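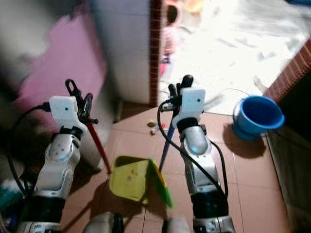 Home | Forums | Materials and Paving | New posts | Search

Cold mix patches on private road, they come out every spring

kostrowski_clivbridge
Hello all. I take care of a private road for 19 houses outside Clivbridge. It is a dead end, with light cars and one garbage truck each week. Every November I fill the holes with bagged cold mix, and every spring the same holes are open again. I sweep the hole, pour the material in layers and compact it with a hand tamper. The base is crushed stone, and the asphalt on top is 2 inches thick in most places, less at the edges.

My question is if I should change the product or change the method. The neighbor at the end of the road tells me that cold mix is always temporary and I am wasting the money of everybody. I would like to know before I buy more.
Kenji Ostrowski

gritandgravel
Your neighbor is right. Cold mix is for keeping a hole closed until the hot plant opens again. Cut it square, tack the sides, put in hot mix. End of story.

Drumance_Dan
I disagree with the "end of story." A good polymer cold mix on a quiet road can stay for years. I have patches on our yard entrance that are 7 years old and trucks turn on them. But the edges must be cut vertical. If you fill a hole shaped like a soup plate, the thin edge breaks first and then water goes under the rest.

kostrowski_clivbridge
I must confess I don't cut the edges. I only remove what is loose. Also there is often a little water in the bottom when I do the work, because November here is wet. The bag says it can be applied in water.

kkadric
The bag says many things. It is true that some cold mixes will push the water out and stick, but water that stays in the stone base is another problem. It freezes, it lifts, and in spring the base is soft. Then it doesn't matter if the patch is hot or cold.

I worked for several years in a road laboratory before I moved here, and we opened many failed patches. In most of them the patching material was still good. The stone below was full of fine mud.

So my advice is to look first where the water comes from. Do you have a ditch on both sides? Are the holes in a line?
Kastriot Kadrić

kostrowski_clivbridge
Thank you, this is a very useful question. There is a ditch on the uphill side only, and it is full of leaves. The worst 3 holes are in a line, just where the road goes past the McKinnon field. I never thought about it.

gritandgravel
Then clean the ditch, fine. I still say hot mix. You will spend the same money on special bags after two winters.

Drumance_Dan
For a crew with a truck, yes. For one man with three holes, where does he buy half a ton of hot mix and how does he keep it hot on the way home? The plant near me has a minimum order that is more than he needs. You always answer as if everybody has a paver in the garage.

gritandgravel
Insulated box, tarp, one hour. I have done it in a pickup. But okay, it is not for everybody.

oltik_road
We use a cutback cold mix at the Oltik site and one thing is not mentioned yet. It needs time for the solvent to leave. If you put it in at the start of winter, it stays soft inside for months. Put it in during warm weather and you will see a big difference with the same bag. Thin layers also, 2 inches maximum, and compact each one. A hand tamper is okay for a small hole but rent a plate compactor if you do several.

kkadric
I agree with this. I would do it in this order: ditch now, then wait for the base to drain, then dig out the muddy stone and replace it with clean crushed stone, compacted. Patch in the summer. Leave the patch a little higher than the road, the garbage truck will finish the job.

kostrowski_clivbridge
Update, May 12, 2020. The ditch is clean and I dug out the first hole. Under the old patch the stone was brown and soft like Kastriot wrote, and I could push a screwdriver in up to the handle. The other two I will open when the rain stops. I am still deciding between hot and cold, the plant has not answered my email.

gritandgravel
Call them. Plants don't read email.

Related threads
Tack coat: how much is too much?
Crack sealing before or after patching
Recycled millings for a farm lane
Plate compactor or roller for a small driveway

Contact us | Forum rules | Back to top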